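Lapointe Community Kitchen School
Table Service, Evening Course
Handout 4: Pouring and Serving Tea in Metal Ware
Notes by Delia Ilie

Welcome back, everybody, and thank you for sending in so many questions after the last handout. I have tried to work most of them in, which is why these notes have grown a little (forgive me, I do go on when the subject is tea). Please read them through before we meet, and bring a clean dish towel.

We said last time that a good pour starts well before the tea leaves the pot. Set the saucer down first, where the guest can reach it without stretching, and put the cup squarely on it. Only then pick up the pot. I know some of you like to hold the cup in your other hand and bring it up to the spout, and at home I do it myself when I'm in a hurry, but at a table with guests the cup stays down and the pot comes to it.

Keep the tip of the spout low over the cup. With a slender curved spout you get a thin, quiet stream, and you want it landing inside the rim, a little toward the far wall. If you hold the pot high the stream starts to wander, and a small cup gives you very little room to be wrong.

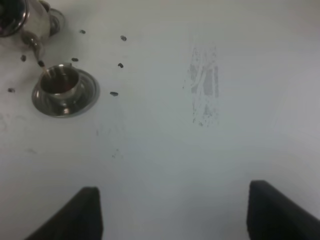

Ruta wrote that she was taught the opposite by her grandmother, who poured from as high as her arm would go and said the tea tasted flat otherwise. She would like to know whether we are simply being timid.

Well, maybe we are, a bit! There are lovely traditions of high pouring, and I would never argue with a grandmother. But they belong with a steady arm and years of practice, and for this course I'd like everyone comfortable with the low pour before we play. We'll try the high one in July, over a tray.

Now, how full. Metal cups fool people, because a shiny wall reflects the tea and makes the level look higher or lower than it is. Look straight down into the cup when you can. The small cups in the Hatum set hold 100 ml to the brim, and I would stop well short of that. A wide-mouthed cup slops the moment someone lifts it, and the metal gets hot right up to the rim, so leave your guest somewhere to put their lips.

For the practice pot we brew in the Flasska, which takes 300 ml. Warm it with a splash of hot water, tip that out, and then add your leaves. A black tea should come out a clear reddish brown. If yours is closer to black, it has stood too long, and you can let it down with hot water and no shame at all.

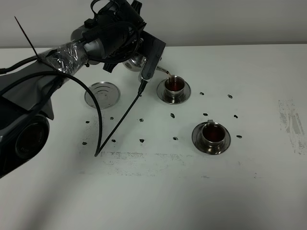

When you have poured enough, bring the pot back level in one smooth movement and give it a moment over the cup before you carry it away. Most of the drips that end up on a tablecloth fall right then, between the cup and the place where the pot is going. If your spout is a dribbler, fold the towel into a pad and touch it under the tip as you lift off. The lid knob can be very hot, so use the towel there too.

A word about saucers, as we have had some confusion. Lay out all of them before you serve anyone. A saucer with a raised ring in the middle will hold the cup in place, and you can feel it settle when you set it down. If it rocks, it is sitting on the ring, so nudge it over.

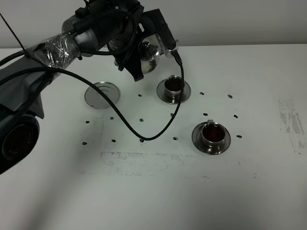
Fig. 1. Empty saucer with its raised center ring.

Pouring for two or more: go a little into each cup, then come back and top them up in the reverse order. The tea at the bottom of the pot is stronger, and this way your last guest doesn't get all of it. Turn your wrist and let the elbow stay close to your side.
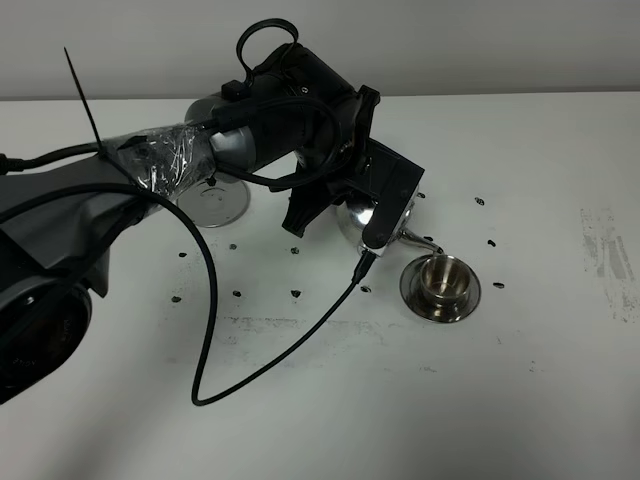
Fig. 2. Small teapot tilted over a cup on its saucer.

Washing up. Rinse the pot while it's still warm, and dry everything by hand if you'd like to keep the shine. For tea stains inside the cups, a paste of baking soda and water and a soft cloth will do. Please don't use the Priketti scouring pads on anything polished. They are for the roasting pans!

For next time: practice the low pour at home with cold water until you can fill three cups to the same level, and read page 47 in the course book, on trays.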